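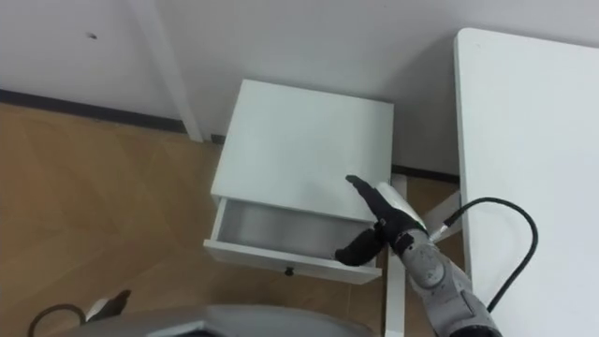 **스코르노라, 가정용 가구 조작 키트 '케나드' 출시… 서랍·문 개폐 작업을 기존 양팔 로봇에 추가**

서비스 로봇 소프트웨어 및 부품 공급사 스코르노라(Skornora)는 가정용 가구 조작 키트 '케나드(Kenard)'의 주문 접수를 12월부터 시작한다고 밝혔다. 케나드는 다지형 로봇 핸드를 장착한 양팔 로봇에 서랍, 여닫이문, 미닫이문의 개폐 기능을 추가하는 제품으로, 제어 모듈과 핸드 어댑터, 작업 라이브러리로 구성된다. 로봇 본체는 포함되지 않는다.

## 개발 배경

가정용 가구는 손잡이의 형상과 크기, 레일의 마찰, 가구 자체의 무게가 제품마다 다르다. 산업 현장에서 사용하는 고정 위치 기반 프로그램을 그대로 적용하면 손잡이를 놓치거나 가벼운 가구를 통째로 끌어당기는 경우가 발생한다. 케나드는 손가락 관절의 전류값과 손목의 힘 측정값을 함께 사용하여 당기는 방향과 힘을 동작 중에 보정한다.

침실용 협탁은 개발 초기부터 기준 시험체로 사용되었다. 본체가 가볍고 서랍 앞판이 좁으며, 작은 원형 손잡이는 손가락이 닿을 수 있는 면적이 제한적이다. 흰색 벽 앞에 놓인 흰색 협탁은 가구와 배경의 명도 차가 작아 윤곽 검출 조건도 까다롭다. 벽 모서리에 가구가 붙어 있거나 옆에 탁자가 있으면 팔이 접근할 수 있는 각도 역시 줄어든다.

## 주요 기능

**손잡이 접근.** 머리부 카메라 영상에서 손잡이 후보를 검출한 뒤 손가락 배치를 결정한다. 원형, 막대형, 매립형 손잡이에 대응한다. 손잡이가 없는 서랍은 앞판 상단에 손가락을 걸 수 있는 틈이 확보된 경우에 한해 지원한다.

**부분 개방 상태 처리.** 서랍이 이미 일부 열려 있으면 손잡이를 다시 잡지 않고 앞판 안쪽에 손가락을 걸어 당기는 동작을 선택할 수 있다. 닫을 때는 앞판을 밀며, 저항이 설정값을 넘으면 정지한다.

**내부 확인.** 개방 후 내부를 촬영하여 비어 있음, 물체 있음, 판정 불가의 3가지 상태로 기록한다. 판정 불가일 경우 후속 작업을 진행하지 않고 조작자에게 확인을 요청한다.

**케이블 여유 감시.** 외부 배선형 팔은 동작 중 케이블이 주변 가구의 상판이나 모서리에 걸릴 수 있다. 케나드는 설치 시 입력한 케이블 길이와 고정 위치를 경로 계산에 반영하고, 여유가 부족한 자세를 제외한다.

## 사양

| 항목 | 내용 |
|---|---|
| 최대 당김력 | 40 N |
| 동시 지원 카메라 | 4대 |
| 제어 모듈 중량 | 1100 g |
| 작업 기록 | 관절 위치, 손목 힘, 영상, 오류 코드 |
| 설치 방식 | 본체 후면 또는 외부 거치 |

당김력은 어댑터 체결부에서 측정한 값이며, 실제 사용 가능한 힘은 장착한 핸드의 허용 하중을 초과할 수 없다. 손가락 굴곡 범위가 부족한 핸드에서는 매립형 손잡이 기능이 자동으로 비활성화된다.

## 현장 적용

첫 도입처는 주거 환경 시험 시설을 운영하는 그리바리(Grivari)이다. 그리바리는 침실과 거실로 꾸민 시험 공간에서 협탁, 서랍장, 수납장을 대상으로 개폐 반복 시험을 수행하고 있다. 바닥재와 벽 색상, 조명 조건을 바꾸어 검출 성능을 비교하며, 결과는 작업 라이브러리의 다음 갱신에 반영된다.

스코르노라의 조작 기술 책임자 레벤테 치즈마디아(Levente Csizmadia)는 "서랍 하나를 여는 작업에도 접근 각도, 손가락 간섭, 가구의 밀림이 동시에 관여한다"며 "현재 버전은 성공률을 높이는 것보다 이상 저항을 조기에 감지하고 멈추는 데 우선순위를 두었다"고 말했다.

## 제한 사항

잠금장치가 있는 가구, 눌러서 여는 푸시 래치 방식, 전동 서랍은 이번 버전의 지원 대상이 아니다. 유리 앞판은 검출 결과가 불안정하여 조작자의 승인이 필요하다. 사람이 작업 반경 안에 있을 때의 운용 조건은 로봇 본체 제조사의 안전 지침을 따른다.

## 공급 및 지원

케나드는 단품과 설치 지원 포함 구성으로 공급된다. 설치 지원에는 카메라 보정, 핸드 어댑터 체결, 사용자 가구에 대한 초기 파라미터 설정이 포함된다. 국내 유통과 기술 지원은 스와네포엘(Swanepoel)이 담당한다. 견적은 로봇 모델명, 핸드 모델명, 대상 가구의 종류를 기재하여 스와네포엘 영업 창구로 요청하면 된다. 온라인 기술 설명회는 화요일 오후에 진행되며, 참가 신청도 같은 창구에서 받는다.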